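교재 > 로봇공학 입문 > 제3부 말단장치의 선정과 도입 > 제7장

공유 368 | 댓글 3

제7장 다지 핸드 키트의 검토와 도입

7.1 이 장에서 다루는 내용

앞 장까지는 두 손가락 평행 그리퍼를 중심으로 파지력 계산과 접촉 조건을 살펴보았다. 평행 그리퍼는 구조가 단순하고 제어 변수가 하나뿐이어서 생산 현장에서 오랫동안 쓰여 왔다. 그러나 취급할 물체의 모양이 일정하지 않거나, 잡은 뒤에 물체의 방향을 바꾸어야 하는 작업에서는 한계가 드러난다. 이 장에서는 세 개 이상의 손가락을 가진 핸드, 곧 다지 핸드를 기성 키트로 구입하여 사용하는 경우를 다룬다.

다지 핸드를 처음부터 설계하는 방법은 이 책의 범위를 벗어난다. 학부 실습실이나 중소 규모의 개발 부서에서는 완성품 또는 반조립 키트를 구입하는 것이 보통이며, 이때 필요한 능력은 설계보다 검토에 가깝다. 제품 사양서를 읽고, 빠진 항목을 찾고, 받은 제품을 자기 작업에 맞추어 시험하는 능력을 말한다. 이 장의 예로는 Nondley 핸드 키트를 사용한다. 제조사는 Multholm이고, 국내 실습용 물량의 설치와 교육은 Chiriac이 맡고 있다.

이 장을 읽기 전에 제4장의 마찰 원뿔과 제6장의 좌표 변환을 복습해 두기 바란다. 7.5절의 손가락 끝 위치 계산은 제6장의 표기법을 그대로 따른다.

7.2 키트의 구성

Nondley 키트의 기본 구성은 핸드 본체, 손목 어댑터, 제어기, 통신 케이블, 교체용 손가락 끝 패드 한 벌이다. 로봇 팔은 포함되지 않는다. 손목 어댑터는 두 종류 가운데 주문할 때 하나를 고르게 되어 있고, 나중에 다른 종류로 바꾸려면 따로 구입해야 한다. 실습실에 팔이 두 대 이상 있고 플랜지 규격이 서로 다르다면 처음부터 두 종류를 모두 주문하는 편이 낫다.

손가락 끝 패드는 소모품으로 분류된다. 제조사의 안내서는 파지 3,000회마다 패드의 상태를 점검하라고 적고 있다. 이 횟수는 매끄러운 플라스틱 물체를 기준으로 한 것이다. 골판지나 직물처럼 표면이 거친 물체를 주로 다루면 점검 간격을 줄여야 한다. 안내서에는 얼마나 줄여야 하는지가 나와 있지 않으므로 사용자가 시험을 통해 정할 수밖에 없다.

본체를 덮는 외피는 선택 사양이다. 외피를 씌우면 관절 틈으로 먼지가 들어가는 것을 줄일 수 있지만 방열에는 불리하다. 연속 운전 시간이 긴 작업에서는 외피를 씌운 상태와 벗긴 상태의 구동기 온도를 각각 기록하여 비교해야 한다.

7.3 엄지의 배치와 파지 유형

다지 핸드를 검토할 때 먼저 확인할 것은 손가락의 개수보다 엄지의 배치이다. 나머지 손가락이 나란히 놓여 있어도 엄지가 이들과 마주 볼 수 없으면 물체를 손가락 끝으로 집는 동작이 불가능하다. 이 성질을 대립성이라고 한다.

대립성을 평가하는 간단한 방법은 엄지 끝과 각 손가락 끝을 차례로 맞대어 보는 것이다. 패드의 면이 서로 평행에 가깝게 만나면 정밀 파지에 유리하다. 패드의 모서리끼리만 닿는다면 접촉 면적이 작아 물체가 회전하기 쉽다. 사양서에 관절의 가동 범위가 적혀 있더라도 이것만으로 패드의 접촉 상태를 알기는 어렵다. 반드시 실물이나 제조사가 제공하는 형상 모델로 확인해야 한다.

파지 유형은 크게 정밀 파지와 힘 파지로 나눈다. 정밀 파지는 손가락 끝만을 사용하고, 힘 파지는 손가락 안쪽과 손바닥까지 사용한다. 같은 원통이라도 지름이 작으면 정밀 파지로 집고, 지름이 크고 무거우면 힘 파지로 감싸 쥔다. 두 유형 사이를 오가는 동작이 필요한지는 작업 분석 단계에서 미리 정해 두어야 한다.

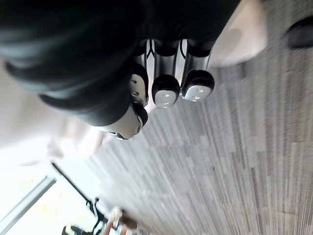
작업 분석표에는 물체마다 접근 방향도 적는다. 위에서 내려오는 접근과 옆에서 들어가는 접근은 손목에 걸리는 모멘트가 다르고, 손가락이 주변 물체와 부딪칠 가능성도 다르다. 특히 바닥에 놓인 납작한 물체는 손가락 끝이 바닥에 먼저 닿는 일이 많다. 이 경우 허용되는 바닥 접촉력을 사양서에서 찾아야 하는데, Nondley의 사양서에는 이 값이 없고 별도의 기술 문서를 요청해야 받을 수 있다. 검토 보고서에는 이런 누락도 결함과 구별하여 기록한다.

7.4 인수 시험

제품을 받으면 작업에 투입하기 전에 인수 시험을 한다. 인수 시험의 목적은 제품이 사양대로 동작하는지 확인하고, 이후의 성능 저하를 비교할 기준값을 남기는 데 있다. 두 번째 목적은 소홀히 다루어지기 쉽다. 기준값이 없으면 반년 뒤 파지 성공률이 떨어졌을 때 원인이 패드인지 구동기인지 판단할 근거가 없다.

Dusumholm 실습실에서는 Nondley 키트를 7월에 인수하여 다음 순서로 시험하였다. 시험은 실습 책임자인 Maricica Voicu가 설계하였다.

첫째, 무부하 상태에서 각 손가락을 끝에서 끝까지 움직여 관절의 걸림과 소음을 점검한다. 둘째, 전원을 끄고 다시 켠 뒤 원점 위치가 재현되는지 측정한다. 셋째, 기준 물체를 사용하여 반복 파지를 한다. 넷째, 통신이 끊겼을 때의 동작을 확인한다.

반복 파지 시험은 모두 1,102회 실시하였고, 이 가운데 앞의 300회는 기준 원통만을 사용하였다. 나머지는 실습실에서 실제로 다루는 물체를 섞어 사용하였다. 두 구간을 나누어 기록한 것은 제품 자체의 재현성과 물체에 따른 변동을 따로 보기 위해서이다. 처음부터 여러 물체를 섞으면 실패가 생겼을 때 두 요인을 분리하기 어렵다.

넷째 항목인 통신 단절 시험에서는 Nondley의 기본 설정이 문제가 되었다. 출하 상태에서는 통신이 끊기면 손가락의 힘이 풀리도록 되어 있다. 사람이 가까이에서 작업하는 환경에서는 적절한 설정일 수 있으나, 깨지기 쉬운 물체를 들고 있을 때에는 낙하로 이어진다. 제어기의 설정 메뉴에서 마지막 자세를 유지하도록 바꿀 수 있다. 어느 쪽을 택할지는 위험성 평가의 결과에 따르며, 택한 설정은 제어기 옆에 표시해 둔다.

7.4.1 시험 기록의 작성

기록지에는 시험 횟수와 성공 여부만 적어서는 안 된다. 실패의 종류를 함께 적어야 한다. 이 책에서는 실패를 접근 실패, 접촉 후 미끄러짐, 들어 올린 뒤의 낙하, 놓기 실패로 구분한다. 접근 실패는 대개 카메라 보정이나 좌표 변환의 오차에서 비롯하고, 핸드의 성능과는 관계가 적다. 이것을 핸드의 실패로 집계하면 제품을 실제보다 낮게 평가하게 된다.

외피의 장착 여부, 패드의 누적 사용 횟수, 실내 온도도 적는다. 손가락 끝 패드를 교체하였다면 교체한 손가락을 밝힌다. 엄지의 패드는 거의 모든 파지에 참여하므로 다른 손가락의 패드와 수명을 같이 볼 수 없다.

7.4.2 공급사의 지원

Chiriac의 설치 서비스에는 손목 어댑터 장착, 제어기 연결, 기본 동작 교육이 포함된다. 인수 시험은 포함되지 않는다. 견적서의 ‘시운전’이라는 항목을 인수 시험으로 오해하는 경우가 있으나, 시운전은 각 손가락이 명령에 따라 움직이는지를 보는 데 그친다. 계약 전에 두 용어의 범위를 문서로 확인하는 것이 좋다.

교육은 하루 과정이며 내용은 무난하다. 다만 힘 제어 모드의 설명이 짧고, 실습의 대부분이 위치 제어로 이루어진다. 힘 제어를 사용할 계획이라면 추가 교육을 요청하거나 7.6절의 연습을 먼저 수행해야 한다.

7.5 손가락 끝 위치의 계산

이제 관절각으로부터 손가락 끝의 위치를 구하는 문제로 넘어간다. 손목 좌표계를 기준으로 하고, 각 손가락의 뿌리 관절에 손가락 좌표계를 둔다. 나란히 놓인 손가락들의 좌표계는 평행 이동만으로 서로 옮겨 갈 수 있다고 가정한다. 엄지의 좌표계는 회전이 추가되므로 따로 정의한다. 변환 행렬의 순서는 손목, 손가락 뿌리, 중간 마디, 끝 마디의 순이며, 패드의 중심은 끝 마디 좌표계에서 고정된 점으로 둔다.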